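Visit report: Orkora open day, household and light shop-floor handling
June 2019

Orkora opened its test hall to trade visitors for one day, with a second session for suppliers that I did not attend. I went on behalf of a small group of users who run canteens, laundries and packing rooms, and who want to know whether any of this equipment is worth a trial. My notes follow the order of the tour.

Hall layout

The hall is split into a kitchen bay, a linen bay and a packing line. Dean Entwistle, who runs the test programme, took our party round. Each bay has a fixed arm on a steel pedestal, a fenced area and a screen showing the controller's current step. Simulation work is done in a side office upstairs. Visitors could ask for any task on a printed list, but not for variations on it, and I would have liked the variations.

Packing line

This was the strongest part of the day. The Waaka cell picks filled cartons from a belt and stacks them on a pallet. The quoted rate is 336 cartons an hour, and the run we watched kept the belt clear. Cartons must be closed, square and within the stated weight limit. One arrived with a flap up and the cell stopped, showed a fault code and waited for an operator to press the flap down. The restart took two button presses. For a shop floor with one carton size this is finished equipment. For mixed sizes Orkora offers a software option, which was not installed.

Linen bay

Halteo is the towel-folding station. It lifts a towel by one corner, finds a second corner by camera, shakes the towel out and folds it in thirds on a flat table. The cycle is 72 seconds for a hand towel when the second corner is found first time. On our visit it was found first time on most towels, but a dark blue one went round the search routine until Entwistle ended the cycle by hand. Fitted sheets are not on the list. A laundry worker in our party folded a hand towel while Halteo was still searching, then folded a second.

The fold quality is good. Edges were square to within 10 mm by the ruler printed on the table. If throughput does not matter, for instance overnight in a care home, there may be a case for it. The noise level would need checking, as the vacuum pump runs throughout.

Kitchen bay

The kitchen arm loads and unloads a dishwasher rack, wipes a worktop and moves produce from a crate to a tray. Plates of one pattern went in well. Cups were placed handle outwards, which wastes rack space. The wiping routine covers the whole worktop at even pressure whether there is anything on it or not, and it cannot yet go round an object left standing. Everything must be cleared first by a person. 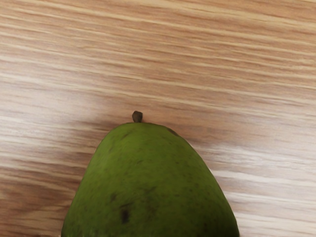 Produce handling is where the simulation work is furthest ahead of the hardware. Shirley Fothergill, who leads that group, trains the picking and sorting software on rendered fruit before any of it is tried on the arm. Shape and grip width are largely solved, she said. Grading is the open problem. A green fruit modelled with a stubby stem, fine speckles and a nearly black spot low on one side sets two separate questions: where to hold it, and whether to keep it. A kitchen porter answers both in one glance and a press of the thumb. The software has only the surface to go on, and a blemish may be skin deep or may run to the stone. The present gripper has no means of judging softness. A fingertip sensor is planned for February.

I asked whether the rendered lighting matched the hall. Fothergill said it is varied on purpose, including glare from the worktop, and that glare still accounts for many of the failed picks on the real arm.

Cost and support

The only price given was for hire of the packing cell, at 900 pounds a week with training included. Halteo and the kitchen arm are not for sale. Service calls are handled through Festitz, and response times were not stated in the handout. I have asked for them in writing.

Assessment

Packing of uniform cartons: ready, trial recommended.
Towel folding: works, too slow for a day shift.
Dishwasher loading: works with matching crockery only.
Worktop wiping: not ready.
Picking and grading produce: picking close, grading not ready.

Points to raise before any trial: floor loading under the pedestal, fence clearance, air supply, and who is permitted to clear a fault.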